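# Fevell Teach Kit

I've been using the Fevell for all my demo recording since November, and I'm a little embarrassed by how much I like it! It's a small leader handle that sits on your desk. You move it, the arm across the room copies you, and every joint angle and gripper position lands in one file. The box has the handle, a 10-foot cable, a foot pedal for starting and stopping takes, and a clamp that fits most tables.

My favorite place to try it is a play kitchen setup — green sponge or block by the stove, toy carrot in the sink, and a faucet to steer clear of.

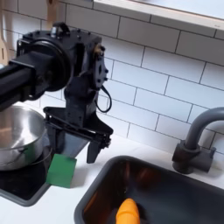

*1 min read*

You can also skip the handle, press the pedal twice and push the arm around by hand (great for slow, fussy approaches). I mix both. Remote for the big moves, hands for the last inch over the green piece.

Takes export straight to Plusell, and my drive holds 4,000 of them with room left over. The grip spring is stiff for small hands, so ask for the soft one when you order. It ships in 19 days, and the Jiseck adapter for older arms is sold separately.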